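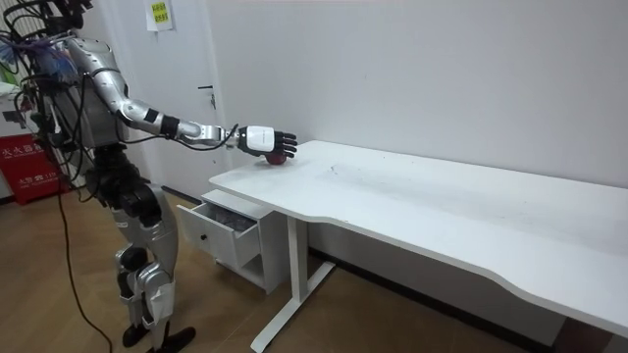 *A humanoid robot with its hand on a red apple at a long white desk.*

# Whitcombe Consular Pouch

The Whitcombe is a sealable courier pouch for embassies, consulates, trade missions and delegations that move papers between posts. It is made by Civwood in Curkbridge and sold in one body size with a choice of closures. Most customers use it for passports in process, visa files, signed originals and election materials for citizens voting abroad.

The pouch does not give its contents any legal status. Whether a bag counts as a diplomatic or consular bag depends on how the sending government marks and documents it. We supply the pouch with a blank label window and a stitched panel for your own markings. We do not print official markings without a written request from the foreign ministry or the mission itself.

## Construction

The body is coated woven nylon, double stitched at the seams, with a flat base so the pouch stands up while it is being packed. Seams are bound on the outside. This makes them easy to check on arrival: a cut or restitched seam shows in the binding thread, which is a different color from the body.

The zipper runs the full width of the top and ends in a metal housing. The housing takes an Ovik numbered seal, which has to be broken to open the pouch. Seals can't be reused and are not sold with duplicate numbers.

## Specifications

| Item | Detail |
|---|---|
| Capacity | 22 liters |
| Closure | Full-width zipper with seal housing |
| Seal type | Ovik numbered, single use |
| Carry | Two hand loops, removable shoulder strap |
| Body colors | Navy, gray, dark green |
| Label window | One, on the front, A5 |
| Part number | 2,058 |

The part number is written without the comma on order forms.

## Seals

Each pouch comes with a starter pack of three seals. Refill boxes hold 300 and are numbered in sequence. If your post keeps a seal register, ask for the matching log sheets when you order. They are free with a refill box.

Keep seals in a locked drawer or cabinet, apart from the pouches. Record the seal number on the waybill before the courier signs, and send the number to the receiving post by a separate channel. If the number on arrival doesn't match, leave the pouch closed and call the sender.

## Post closures and moves

Missions sometimes have to pack up on short notice. We hold a small stock in navy for these orders and can usually ship it the next working day. Other colors take longer. Tell us the packing deadline and the delivery address, including any gate or reception hours. Please don't send details of what is being moved.

Used pouches can be returned for seam inspection and a new zipper. Empty them first and take out any labels. Pouches with cut body fabric are not repaired.

## Ordering

The next price list takes effect in April. Quotes issued before then will be honored for the period printed on them.

Orders and returns are handled by Treasa Gallagher at the Curkbridge office. Include your mission's billing address and your tax exemption form, if you have one.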